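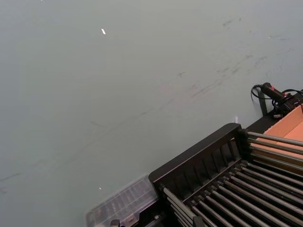
*the tabletop as of tonight, scuffs and all*

**weremlow_attic** – 2021-02-06
OK so I need opinions before I do something dumb. I got this table secondhand in August and it's been my hobby bench ever since. The top is a pale gray-blue, matte, and it has picked up these gray streaky marks, worst up past the black rack. Dish soap did nothing. I'm thinking sand the whole thing and put on a Prendwood topcoat. Anyone done that?

**lustiver6**
Please don't sand it!! If that's a coated top you'll go right through the color and then you own a blotchy table forever. Melamine sponge, damp, barely any pressure.

**bittencourt_bench**
Gotta disagree, those sponges ARE sandpaper, just really fine. On matte you end up with a shiny patch and it looks worse than the dirt did. Try a plain white eraser first – to me that streaking looks rubbed in, a lot like pencil.

**lustiver6**
I've used one on my matte desk for years, no shiny patch. But sure, eraser first, can't hurt.

**Sihan Meng**
Or leave it alone and buy a cutting mat? It's a work table. Also I want to know about the clear organizer with all the little sections, do the small parts stay put when you tip it?

**weremlow_attic**
Mostly, if the lid's shut all the way (ask me about the 200 jump rings in my carpet). Going to try the eraser in one corner tonight, I'll move the rack over and report back.

**bittencourt_bench**
Brush the crumbs off as you go or you'll just smear it around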